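**Unit 2: Drape and fold**

Soft cloth hung without tension falls into folds set by its weight and stiffness. A limp knit gives rounded swells, while a firmer weave breaks into sharper creases. Note the direction of the main fold before sketching – usually it runs diagonally between two points of support. Shade the recess first, then the lit ridges.

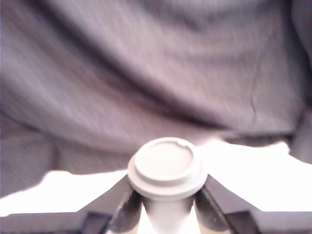
*Fig. 12. Grey cloth in loose folds, with lidded white cup.*

Reading for the next session: Daly, chapter 2.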